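TEX 210 Knit Structures, Handout 4: Ribs and Heel Shaping
Rev. 02/06/2018

1. Rib fabrics
A 1x1 rib alternates face and back wales. It relaxes inward after leaving the needles and takes up more yarn per course than plain jersey. Measure width only after relaxation.
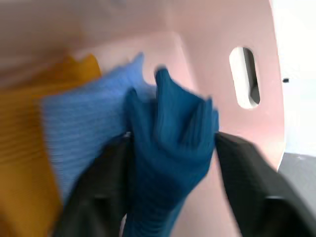 2. Stretch and recovery
Extension is stated as a percentage of relaxed width. The Ernau samples were cycled 1000 times – recovery was read after 31 minutes at rest. Lab sheets must give yarn count, gauge and stitch length. For stitch length, unravel 13 courses, straighten the yarn under standard tension and divide by the needle count.

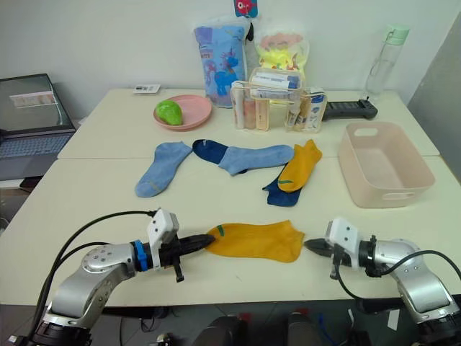 One student remarked that the Fonseca reader treats stitch length and loop length as two quantities. In this course they are the same.

3. Heel shaping
A reciprocated heel is knit on half the needles, narrowing and then widening. A tube sock has no heel pocket, so the fabric must stretch to fit. 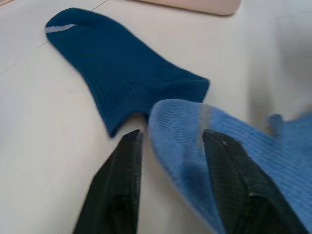

Does a finer gauge always give a lighter fabric?
Only if the yarn is made finer to match. With the same yarn, tighter loops raise the weight per unit area.

Reading for April: Fustora notes, sections 2 and 3.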